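3.2 Stimuli

Ripeness judgements were collected for whole fruit shown on domestic work surfaces. Earlier work on the Sallcombe panel (Kettunen and Somogyi) used cut fruit on a plain grey ground, which removes the cues people rely on at home, such as the colour of the surface beneath the fruit. We therefore used both photographed and computer-rendered kitchen settings, with one target fruit in each. Pears were chosen as the main target type, as skin colour is a weak guide to ripeness in many varieties and raters tend to disagree. A rendered item with a yellow-green pear on a light wooden board is given in Figure 2.
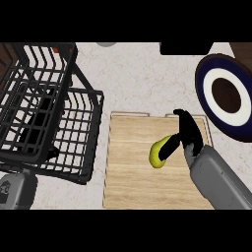 Figure 2. Rendered item, pear on cutting board, marble countertop.

3.3 Procedure

Raters were recruited through Notadex in October and completed the task at home on their own screens. Each item was shown for 800 ms and followed by a blank field, after which the rater placed a marker on a line running from "not ready" to "past its best". Responses slower than 3000 ms were discarded. A practice block of 15 items came first and was not scored. After exclusions, 627 raters remained.

Screen brightness could not be controlled. Raters set it by means of the Tidillow grey-step chart before the practice block, and those who failed the chart twice were not admitted. Ratings were centred within rater before the models in Section 4 were fitted.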